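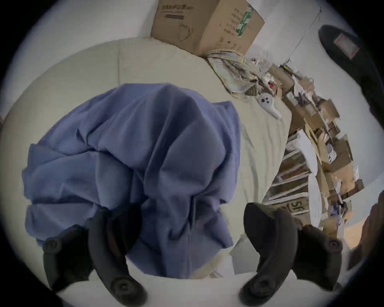 Die Vermisstenmeldung ist die Mitteilung an eine Polizeibehörde, dass der Aufenthaltsort einer Person unbekannt ist. Sie löst in der Regel eine Fahndung aus, deren Umfang sich nach dem Alter der Person und der vermuteten Gefährdung richtet. Umgangssprachlich wird auch von einer Vermisstenanzeige gesprochen, obwohl mit der Meldung kein Vorwurf einer Straftat verbunden sein muss.

Begriff und Voraussetzungen

In Deutschland gilt eine erwachsene Person polizeilich als vermisst, wenn sie ihren gewohnten Lebenskreis verlassen hat, ihr Aufenthalt unbekannt ist und eine Gefahr für Leib oder Leben angenommen werden kann. Erwachsene, die im Vollbesitz ihrer geistigen und körperlichen Kräfte sind, dürfen ihren Aufenthaltsort frei wählen und müssen ihn Angehörigen nicht mitteilen. Ein bloßer Kontaktabbruch genügt daher nicht.

Minderjährige dürfen ihren Aufenthalt nicht selbst bestimmen. Bei ihnen wird grundsätzlich von einer Gefahr ausgegangen, sobald sie ihren gewohnten Lebenskreis verlassen haben und ihr Aufenthalt unbekannt ist.

Verbreitet ist die Annahme, eine Meldung sei erst nach 24 Stunden möglich. Eine solche Wartefrist besteht nicht.

Aufnahme der Meldung

Die Meldung kann bei jeder Polizeidienststelle erstattet werden. Aufgenommen werden üblicherweise Personalien, Größe, Statur, Haarfarbe, besondere Merkmale, zuletzt getragene Kleidung, mitgeführte Gegenstände sowie Zeit und Ort des letzten Kontakts. Hinzu kommen Angaben zu Erkrankungen, benötigten Medikamenten, früheren Abgängigkeiten und möglichen Anlaufstellen. Ein aktuelles Lichtbild wird nach Möglichkeit beigefügt.

Bei Kindern wird häufig zuerst die Wohnung selbst abgesucht, einschließlich Keller, Dachboden und Nebengebäuden. Für den Einsatz von Personenspürhunden können Geruchsträger gesichert werden, etwa getragene Kleidungsstücke. Sie sollten von anderen Personen möglichst nicht berührt werden.

Maßnahmen

Zu den ersten Maßnahmen zählen die Befragung von Angehörigen und Bekannten, die Abfrage von Krankenhäusern und die Ausschreibung im polizeilichen Informationssystem. Liegen die rechtlichen Voraussetzungen vor, kann ein Mobiltelefon geortet werden. Im Gelände kommen je nach Lage Hundestaffeln, Hubschrauber, Drohnen oder Taucher zum Einsatz.

Eine Öffentlichkeitsfahndung mit Namen und Foto greift stark in die Persönlichkeitsrechte ein und wird deshalb meist erst eingeleitet, wenn andere Mittel nicht ausreichen oder Eile geboten ist. Nach dem Auffinden wird sie widerrufen. Medien werden dann gebeten, Bild und Namen zu entfernen – im Internet gelingt das oft nur teilweise, wenn Beiträge bereits weiterverbreitet wurden.

Beendigung

Mit dem Auffinden der Person endet die Fahndung. Bei Erwachsenen teilt die Polizei den Angehörigen den Aufenthaltsort nur mit, wenn die betroffene Person zustimmt. Minderjährige werden den Sorgeberechtigten oder dem Jugendamt übergeben. Bleibt eine Person verschwunden, wird die Ausschreibung über längere Zeit aufrechterhalten. Körperliche Merkmale, Zahnstatus und gegebenenfalls DNA-Material können mit den Daten unbekannter Toter abgeglichen werden.

Abgrenzung

Von der Vermisstenmeldung zu unterscheiden ist die Verschollenheit im Sinne des Verschollenheitsgesetzes. Sie setzt voraus, dass der Aufenthalt während längerer Zeit unbekannt ist, Nachrichten über das Weiterleben fehlen und dadurch ernstliche Zweifel am Fortleben begründet werden. Über eine Todeserklärung entscheidet auf Antrag das Amtsgericht.

Siehe auch: Öffentlichkeitsfahndung, Personensuche, Mantrailing, Todeserklärung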